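Jandance Automation Lab, Ultville
Cell Inspection Checklist: Collaborative Arm with Parallel Gripper
Cell: Husar, tabletop drawer task
Date of inspection: July 17, 2018
Result codes: OK / Action / N/A

Section A. Arm and mounting

A1. Joint caps seated, no cracks or missing covers. OK
A2. Bracket screws at the wrist present and torque-marked. Action. Marks are worn and can no longer be read. Retorque and re-mark before the next shift.
A3. Tool flange bolts checked by hand with power off. OK
A4. Emergency stop tested from the operator position and from the rear of the cell. OK
A5. Speed limit in manual mode confirmed on the pendant. OK

Section B. Gripper and cabling

B1. Gripper label legible. OK
B2. Green connector on the gripper fully home, locking ring tight. OK
B3. Cables have enough slack for the full wrist rotation and do not catch on the frame. Action. Slack is sufficient, but the loop swings wide on fast moves. Add a tie at the upper link.
B4. Payload and tool center point in the controller match the fitted gripper. OK. Values were re-entered after the last gripper change in December and have not moved.

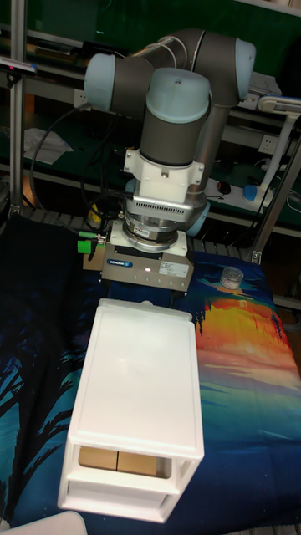
Gripper and wrist over the drawer unit, cable loop at left (items B1 to B3).

Comment on B3: the tie must not be placed across a joint. Check at both ends of travel after fitting.

Section C. Work surface and task object

C1. Object placed within the marked reach of the arm. OK
C2. Table covering flat, edges clear of the fingers. OK. Cloth covering is allowed under the Cellance cell rules if it is fixed at the corners. Recheck weekly.
C3. Loose items kept out of the programmed path. Action. Small clear container with ridged lid is on the cloth, to the right of the gripper. It is outside the path but inside the reach. Remove or add to the cell layout.
C4. Drawer travel limit set in the program, force threshold active. OK. Threshold is 32 N. Tested 12 times against a fixed stop with no overrun.
C5. Finger clearance to the drawer and cabinet checked in slow mode. OK
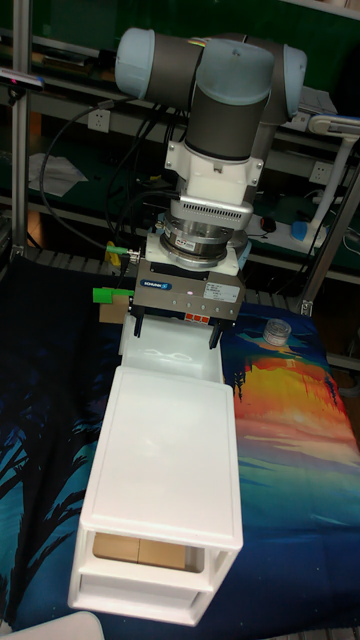

Fingers at the front of the extended drawer (items C4 and C5).

Comment on C5: keep hands off the cabinet while the fingers are at the drawer, including when the program is paused. Paused is treated as live in this cell.

Section D. Surroundings

D1. Shelving behind the arm outside the reach envelope. OK
D2. Power strip on the shelf secured and not overloaded. Action. Strip rests on the shelf. Fasten it.
D3. Loose paper on the shelf. Action. Clear it, or file it if it belongs to the cell records.
D4. Lamp arm outside the reach envelope in every position. OK

Open actions: A2, B3, C3, D2, D3. A2 and B3 are to be closed before automatic mode is used. The others are due within 2 weeks.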